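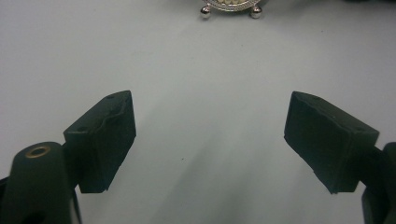 October, Saturday, after lunch

Sourdough notes again, sorry to everyone who opens this notebook hoping for something useful about the Himow oven. (It gets a mention further down, promise.)

So the starter I brought over from the Planport kitchen is finally behaving. All last week it smelled like nail polish remover and sat there sulking, and I was this close to dumping it and begging a spoonful off the bakery on MacRitchie. What fixed it was feeding it twice a day and switching half the flour to rye. By Thursday it was climbing up the jar and pushing at the lid!

Today I made two loaves from the same dough, just shaped and proofed differently.

**Loaf A** – round, proofed in the basket on the counter, baked as soon as it passed the poke test. Good spring, nice ear on one side, crumb a bit tight near the bottom. I think I was rough with it when I shaped it. The dough tore a little when I pulled it in and I kept going anyway, which I always tell other people not to do.

**Loaf B** – oval, overnight in the fridge, straight from cold into the pot. Better crust by a mile, little blisters all over. Flavor is sharper, maybe too sharp for sandwiches, but with butter it's great. I scored it too shallow and it burst along the side, so it looks like a shoe. Don't care.

Oven stuff: the Himow runs hot at the back left. I turned the pot halfway through for A and forgot for B, and you can see it on the bottom of B, dark brown going on black in one patch. If you're using it for anything fussy, turn your tray. I'd also ignore the preheat beep, it goes off way before the stone is hot. I gave it another half hour.

Flour: we're down to the last of the bag marked 2891 and the new one drinks more water. I held back a splash when I mixed and ended up adding all of it, plus a bit extra. If your dough feels stiff, that's why – wet your hands and work some more in before the salt goes in. After the salt it's a slog.

Somebody asked about the recipe card labeled Nornullow in the drawer. That's the seeded loaf from the spring. The salt on it is wrong, I wrote it down twice and added them together like an idiot. Use the lower number. I'll fix the card when I find a pen that writes on it.

To try next:

- the cold proof again, but nine hours instead of letting it go till I wake up
- deeper score, blade held flatter
- a tray on the rack underneath to shield the bottom
- leave the rye in the starter, take it out of the dough

Half of B is in the bread box, help yourselves. A is mostly gone already (me, mainly). Starter is on the top shelf of the fridge with the lid on loose, please don't screw it down!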